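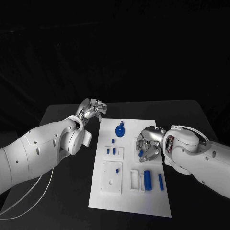 홈 | 뉴스레터 | 지난 호 | 구독 | 문의

현장 자동화 / 시연 학습

가르치는 데 드는 시간은 누가 계산하나

2026년 3월 5일

로봇에게 일을 "보여 주기만 하면 된다"는 말을 요즘 하루가 멀다 하고 듣는다. 프로그래머를 부를 필요도 없고, 좌표를 찍을 필요도 없고, 작업자가 원격 조종으로 몇 번 시범을 보이면 나머지는 모델이 알아서 한다는 이야기다. 지난 호에서 Tedano의 원격 조작 패키지를 짧게 소개했더니 도입을 검토 중이라는 독자 메일이 꽤 왔다. 그래서 이번에는 그 패키지로 두 팔 로봇에 부품 꽂기를 가르치고 있는 Jindcombe의 시연 작업실 이야기를 조금 길게 적는다. 미리 말해 두면 나는 별로 설득되지 않은 채로 돌아왔다.

과제 자체는 단순하다. 흰 판 위에 작은 판과 트레이를 올려 두고, 파란 핀과 원통, 블록을 정해진 자리로 옮긴다. 사람이라면 옆 사람과 잡담을 하면서도 할 수 있는 일이다. 그런데 이걸 사람 손 모양의 로봇 손으로, 그것도 원격으로 하려면 사정이 완전히 달라진다. 조종하는 사람은 손끝에 아무 느낌이 없다. 핀이 손가락 사이에서 살짝 돌아가도 화면으로만 짐작해야 한다. 숙련된 조종자도 구멍 앞에서 멈칫거리고, 그 멈칫거림까지 고스란히 데이터에 들어간다. 나중에 로봇이 아무 이유 없이 구멍 앞에서 뜸을 들인다면 누구에게 배운 버릇인지는 뻔하지 않은가.

작업실에서 이 과제 하나에 잡아 둔 시연 목표는 500회다. 내가 찾아간 날 아침까지 쌓인 기록은 585회였는데, 그중 46회는 검수에서 버렸다고 한다. 숫자만 보면 이미 목표를 넘겼다. 그러면 끝난 것 아니냐고 물었더니 트레이 위치를 바꾼 조건이 아직 부족해서 더 찍어야 한다는 답이 돌아왔다. 바로 이 대목이 영업 자료에는 잘 안 나온다. 트레이를 손바닥 하나만큼 옮기면 시연이 더 필요하고, 조명을 바꾸면 또 더 필요할 수 있다. 시연 횟수는 견적서에 한 번 적고 끝나는 숫자가 아닌데 다들 그렇게 적어 온다. 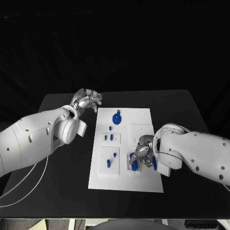
오른손은 작은 흰색 트레이 안의 파란 부품을 감싸고 있고, 왼손은 판 위쪽에 떠 있다.

두 손을 다 쓴다는 설명도 따져 볼 필요가 있다. 내가 지켜본 동안에는 한 손이 일하고 다른 손은 자리를 비켜 주는 시간이 길었다. 조종자 말로는 양손이 동시에 필요한 동작은 뒤쪽 과제에 들어 있다고 한다. 그럴 수 있다. 다만 핀을 옮겨 꽂는 일이 전부라면 두 팔과 다섯 손가락 값을 치를 이유를 나는 모르겠다. 한 팔짜리에 평행 그리퍼를 달고 지그를 제대로 깎는 편이 싸고 빠르다. 손가락 관절은 많을수록 고장 날 곳도 많다.

배경이 너무 깨끗하다는 점도 걸린다. 검은 커튼을 치고, 어두운 탁자 위에 흰 판과 파란 부품만 두면 카메라가 헷갈릴 일이 별로 없다. 연구라면 당연한 통제고 나도 그걸 나무랄 생각은 없다. 하지만 우리 독자들 공장에는 커튼이 없다. 기름 묻은 장갑이 있고, 누가 놓고 간 커피가 있고, 오후가 되면 창으로 해가 들어온다. Kanaujia 쪽 담당자에게 현장 조건에서 찍은 성공률을 달라고 했지만 원고를 마감하는 지금까지 받지 못했다. 받으면 다음 호에 그대로 싣겠다.

좋게 본 부분도 있다. 조종자 교육은 생각보다 짧아서 신입이 대략 8시간이면 쓸 만한 시연을 남기기 시작한다고 한다. 전에 다른 업체 장비에서는 며칠씩 걸리는 걸 봤으니 이건 분명히 나아졌다. 버린 기록마다 사유를 적어 두는 것도 마음에 들었다. "놓침", "두 번 집음", "판이 밀림" 같은 짧은 메모인데, 도입을 검토한다면 화려한 시연 영상보다 이 메모를 먼저 보여 달라고 하시라. 안 보여 주는 업체는 목록에서 빼도 된다.

견적을 받을 때 물어볼 것도 몇 가지 적어 둔다. 시연 한 건에 사람 시간이 얼마나 드는지, 부품이 바뀌면 기존 데이터를 얼마나 다시 쓸 수 있는지, 조종자 인건비는 어느 쪽이 내는지. 마지막 질문에서 대답이 길어지면 대개 여러분이 내는 것이다. 데이터 소유권 조항도 꼭 읽어 보시기 바란다. 우리 작업자의 손동작으로 만든 기록이 남의 제품에 들어가도 되는지는 계약 전에 정할 문제다.

다음 호에서는 Hada의 직접 교시 방식, 그러니까 사람이 팔을 손으로 잡고 끌면서 가르치는 쪽을 다룬다. 힘 감각이 살아 있다는 장점은 확실한데, 무거운 팔을 하루 종일 끌어 본 작업자들 의견은 좀 다를 것 같다. 써 보신 분은 이 메일에 답장으로 경험을 보내 주시면 된다. 업체 이름은 원하시면 가려 드린다.

지난 호 보기 | 전체 목록 | 구독 해지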